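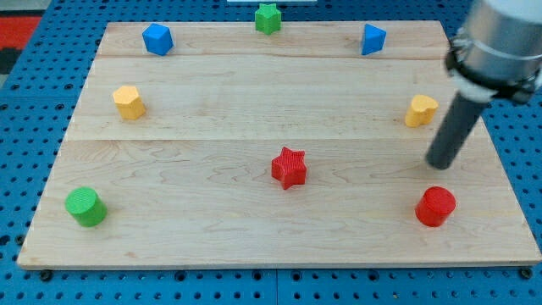 From: Bořivoj Šťastný
To: floor-list
Date: 2024-04-26
Subject: Re: Re: what happens to the sorting bench after the arm goes live

Answering Vida's message inline, sorry for the delay, we had the Rasteo people in all morning and I'm typing this between calls.

> Hi all. I have been asked by most of the late shift to put this in writing
> so it doesn't get lost again. We have seen the arm over on the Clavness
> side twice now and each time we were told something different about what
> it is for. Could someone please say clearly:
> who keeps their bench,

Everybody on the bench now keeps a bench through November. That is in writing, Witden signed it, I have the copy and will pin it up by the lockers. After November it gets looked at again and I won't promise you what I don't know. Two of the four benches stay hand-only no matter what, because of the odd sets.

> whether the rate changes for people who work next to it,

No. Rate stays where it is. The 2000 pieces a shift is the target for the cell, meaning the arm plus whoever is on it, and it does NOT get divided up and put on anyone's personal sheet. I asked for that twice and got it the second time. If you see your own number creeping up on the sheet tell me the same day please, not at the end of the month.

> who is responsible when it puts something in the wrong place,

The cell log takes it. Not the operator. Last trial week we had 61 misplaced pieces in the log and all of them went down as machine. Most were stars and hearts, which anyone who has packed the shape sets could have told them. Cylinders it is fine with. The hearts need to be stood up straight for the insert and it still doesn't like that, so a person is going to be doing hearts for a good while I think.

> and whether the people who have been on sorting the longest will be
> trained on it or just moved to cartons.

Trained, if they want it. 40 hours, paid, on shift, not before or after. First names go in by seniority. If you'd rather go to cartons you can say so but you won't be sent there for saying no to the training. That part took the longest to get agreed and I'd appreciate it if people read the sheet before signing, there was an older version going around with the hours wrong.

> We are not against it. Several of us have bad wrists and would be glad
> to do less of the small stuff. But it would be good to be asked before
> and not after. The day they moved the light we all worked half a shift in
> our own shadow and not one person had been told.
> Vida

Yeah. Fair. The light was my fault partly, the change request came through me and I signed it without walking over. It's been moved back.

On the wrists — I've asked that the hours people spend on small pieces get written down before and after, so we can see if it really does go down. My worry is that it goes the other way. The arm takes the easy shapes, and what's left for hands is the fiddly ones, all day. Saw this at my last place with labels: the machine got the flat boxes and we got every crushed corner in the building. So rotation every two hours between the cell and the hand benches, that's what I put in. Rasteo said it would slow things down. Maybe, we'll see.

Other stuff while I have you:

The layout trials run on the board, same eight blocks, so whoever is on the cell please put them back the way the sheet shows when you finish. Tuning gets done against those positions. If one is missing write it down, don't swap in one from stock, the colors have to match the sheet too.

Don't reach over the platform while the arm is live. I know it looks slow. Use the stop, that's what it's there for, and there is no penalty for using it. Stops do get counted but only for the Rasteo report and names aren't on it.

Fault line is extension 1688. It rings through to the maintenence desk now, not to the front office. Late shift, that includes you, somebody picks up until close.

Still open, no answer yet:

— who covers the cell when the trained person is out sick. They say "the lead", I said the leads are already covering two things
— break times. The arm doesn't take one and there was some talk of staggering. I said no staggering until it's been talked about here. So talk about it here
— the noise when it homes itself. Ear plugs are in the drawer for now but I want it measured

If you want your name on the first training list reply to me and not to the whole list please. If you have a question, do reply to the list, becuase five other people have the same one.

I'll be by the late shift at changeover with the signed copy, bring the old sheets and I'll swap them.

Bořivoj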